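HELTLEY – Cordeiro Ministries is happy to share that its Sunday school helps, long passed from church to church in three-ring binders, are being gathered into one lending library that any congregation may use free of charge. The new library goes by the name Zekura, and it opens its shelves to small churches first.

The ministry began in 2012 with a single borrowed classroom and a pastor's wife who needed a lesson on the book of Ruth by the weekend. Word got around, as it does among church folks, and before long there were boxes of lessons, memory verse cards and choir parts going out to country churches that had no budget line for such things. The catalog now holds 2538 items, and 1057 of them are lessons for children.
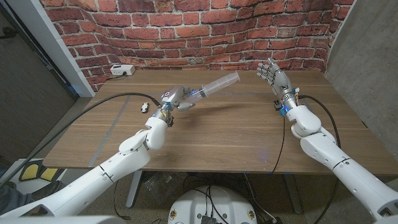

Two robotic arms, one holding a syringe

"I have sat in so many church kitchens with teachers who love their students dearly and were up past midnight trying to put a lesson together," said Arumugam, who directs the library. "We want them to get a little sleep – and to walk into class on Sunday with something good in their hands."

Churches may borrow up to 75 items at a time and keep them for a full quarter. Postage is paid both ways through a gift from the Cavent Fellowship, whose member churches have also been sending in materials of their own, some of them typed on onionskin and still perfectly usable. Teachers are welcome to copy whatever they like for their own classes.

Requests can be made by letter or by calling the Heltley office on weekday mornings. A printed catalog will be mailed to every church that asks for one, and a larger edition, with a section of Vacation Bible School materials, is planned for August.

Released 12/17/18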